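标签:机器人 / 末端执行器 / 数据说明

# 玻璃器皿夹爪对比数据集 说明文档

版本日期:2025年12月15日

## 一、概述

本数据集记录两种平行夹爪在透明玻璃器皿上的抓取过程,用途是比较指尖材料、腕部相机曝光设置和力控参数对抓取结果的影响。两种夹爪分别为 Drevermont 的硬指型和 Stiden 的软垫型,下文简称 D 爪和 S 爪。机械臂、控制器和腕部相机在全部采集中保持不变,换爪后重新做手眼标定和工具负载辨识。

采集对象限于小型实验室玻璃件:试管、小烧杯,以及盛放试管的塑料架。选这几样的理由很直接:透明件的深度图空洞多,薄壁件对夹持力敏感,试管架则限制了手指的接近方向。三者放在同一工作区内,差异容易暴露。

数据集不包含不透明物体,也不包含称重、移液等后续动作。需要完整工艺流程的读者请另寻数据。

## 二、硬件与安装

D 爪的指面为金属,表面喷砂,不加衬垫。S 爪的指面为硅胶垫,可更换,每完成一批抓取后检查边缘是否起翘,起翘即换。两种夹爪使用同一法兰转接件,由 Plastico 打印,转接件厚度已计入工具坐标系。若使用者自制转接件,请重新测量后修改 tool.yaml 中的 z 偏移,不要沿用本仓库的数值。

控制器运行 Sebastian 控制栈,位置环与夹爪力环分开记录,时间戳由同一主机写入。早期版本中夹爪力数据由夹爪自带时钟打点,与图像对不齐,这部分已全部删除,没有做事后插值。

线缆沿前臂外侧固定,腕关节处留一个活动弯。S 爪的线缆接头比 D 爪高,腕部转到极限附近时会碰到相机支架,因此 S 爪的腕部关节范围在软件里收窄。比较两者可达性时应当考虑这一限制,它来自安装方式,与夹爪本身的性能无关。

## 三、腕部相机

相机为小型彩色相机,装在夹爪侧面,视线朝指尖方向倾斜。曝光、增益和白平衡全部手动锁定,自动模式下玻璃高光会拉动整幅曝光,相邻帧亮度跳变,后续分割网络难以稳定。

台面铺深色哑光布。试过浅灰布和亚克力板,前者上烧杯边缘几乎消失,后者有倒影,分割时常把倒影当成第二个杯口。深色布也有缺点:布面容易起褶,褶皱处明暗变化会被低阈值的边缘检测拾取。我们保留了有褶皱的帧,没有重铺后补采。

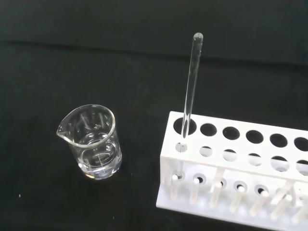

曝光参数按高光不溢出为准选取,代价是暗部细节少,杯壁与背景的对比主要靠反光线条。做分割训练时建议保留原始位深,不要先转成压缩格式。仓库里的预览图只供浏览,不应参与训练或评测。

相机内参每次换爪后重新标定。标定板图像和重投影误差放在 calib/ 下,按夹爪分目录。重投影误差偏大的标定我们没有剔除,只在元数据里标记 calib_flag=1,由使用者决定取舍。

## 四、任务定义

任务一:从试管架上竖直取出试管,抬离后停住,再放回原孔。接近方向为自上而下,手指开口方向与孔的排列方向垂直。若开口方向与孔列平行,外侧手指容易碰到邻孔中的试管,空架时虽然可行,仍统一不用。

任务二:夹住小烧杯外壁,平移后放下。允许杯内有少量清水。夹持点避开倾倒口,避开的方式是先拟合杯口椭圆,再找轮廓上偏离椭圆的一段。该方法在倾倒口正对相机时不可靠,对应样本标记为 spout_ambiguous。

任务三:在不碰倒试管的前提下推动试管架,使其与机器人基座坐标轴对齐。此任务只用手指外侧接触,主要考察控制器的接触响应,两种夹爪的差别很小,样本也最少。

夹持力上限按任务设定,写在 task.yaml 中。力值以夹爪电流换算,未用外部力传感器校准,因此跨夹爪的绝对力值不可直接比较,同一夹爪内部的相对变化可以使用。

## 五、采集规模与划分

每种夹爪在任务一上采集 70 次,任务二上采集 50 次,任务三上采集 9 次。任务三样本不足以支持统计结论,只作定性参考。

训练与测试按摆放布局划分,同一布局不会同时出现在两侧。按次随机划分会让相同布局泄漏到测试集,分数虚高,请勿自行打乱重分。

## 六、目录结构

- raw/ 原始图像与关节、夹爪日志
- calib/ 内参、手眼标定、标定板图像
- labels/ 杯口椭圆、试管轴线、孔位中心
- config/ tool.yaml、task.yaml 及控制器参数
- preview/ 低分辨率预览
- scripts/ 读取、对齐、评测脚本

标签由人工标注,第二遍复核只覆盖测试部分。试管轴线标注为两点线段,上端取可见玻璃顶部,下端取试管穿过上层孔板处。下层可见部分不标。被画面边界截断的孔,若中心仍可判断则标注,否则写 null。

## 七、对比结果要点

任务一中 D 爪定位更准,放回原孔时偏斜较少。S 爪的硅胶垫在侧向受力时会变形,试管随之倾斜,下端进第二层孔时常有擦碰。降低下降速度后情况改善,耗时相应增加。

任务二中结果相反。D 爪在杯壁上滑动的次数多,提高夹持力能减少滑动,但我们没有继续往上加,薄壁烧杯的安全余量不明。S 爪在较低力值下就能夹稳,指垫沾水后摩擦下降明显,采集时每次接触水后都擦干,未擦干的样本单独放在 raw/wet_pad/。

深度图在两种夹爪下同样不好用。玻璃内部返回的深度多来自后方布面,直接用点云做抓取规划会把手指送到杯子后面。评测脚本里的基线方法只用彩色图像和已知台面高度,没有用深度。

控制器方面,力环增益有高低 2 组。高增益在 S 爪上引起可听见的振荡,日志里表现为电流的周期起伏,这批数据保留,标记 gain=high。D 爪未见相同现象。

## 八、已知问题

1. 部分图像中布面有线头或白点,未清理,低阈值的小目标检测可能误报。
2. 杯身刻度只作外观纹理,标签中没有液位或体积真值,请勿据此训练液位估计。
3. S 爪更换指垫后未重新辨识负载,影响应当很小,没有量化。
4. 早期任务二日志缺少夹爪开口宽度,字段填 NaN。

## 九、使用方法

先运行 scripts/check_files.py 核对文件完整性,再用 scripts/align.py 生成对齐后的序列。对齐脚本默认丢弃首尾没有夹爪数据的帧,若需要完整图像序列,加参数 --keep-all。

评测命令为 scripts/eval.py,输入预测文件的格式见 config/pred_format.yaml。任务一和任务二分别出分,不计算总分。提交结果时请注明夹爪型号、指垫状态和增益组,三项缺一则无法与现有基线比较。

问题请提交到仓库的 issue 页,并附上序列编号和脚本版本。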